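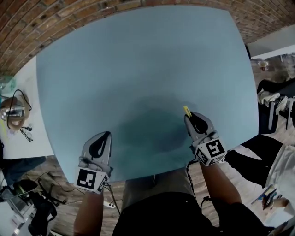

A light blue tabletop with a hand-held gripper in each hand.

Tabletop "germ score" claims rest on thin evidence, reviewer says
8 February 2024

A company selling a spray-on coating for tables and counters says its product keeps surfaces "cleaner for longer" in offices, classrooms and shared workshops. The evidence it has put forward so far does not get it very far.

Evero began taking orders for the coating, called Clolutance, last month. Its sales sheet says treated tables had a "germ score" 16 points lower than untreated ones after four weeks of normal use. The sheet does not say what the score measures, what the scale runs to, or who did the scoring.

Asked for the full results, the company sent a nine-page summary. It covers 505 swabs taken at a single office building in Brirnix. Treated tables were on one floor and untreated tables on another, and the summary gives no figures for how many people used each floor. It also leaves out how often the cleaning crew came through.

"If one floor is busier than the other, you can get that gap with no coating at all," said Gorazd Mladenović, who reviews product claims for building managers. "I would want to see the same tables before and after, and I would want somebody else holding the swabs."

Reet Adomaitis, product manager at Evero, said the study was "a real-world test, with real-world limits" and that a second one is planned for May. She would not say whether an outside lab will run it. She did confirm that the first set of swabs was read by the company's own staff.

Then there is the question of what a lower score would mean. Fewer bacteria on a table is not the same as fewer sick days, and the summary has no data on illness. Adomaitis said Evero "has never claimed to prevent disease." The sales sheet shows a smiling worker next to the words "fewer sniffles, fuller desks." She said the wording was under review.

The price may settle the matter for some buyers. Evero charges $600 to treat a standard meeting room, and the coating has to be put on again every 4 months. Treated tables still need wiping down as usual, according to the care guide, which also warns against bleach, scouring pads and "prolonged contact with hot drinks."

Paulauskas, a property firm that manages the Brirnix building, said it had let the test go ahead free of charge and had not yet decided whether to pay for more. A spokesman said tenants had not reported any difference — good or bad — between the two floors.

Evero said it would publish the second study in full, but gave no date.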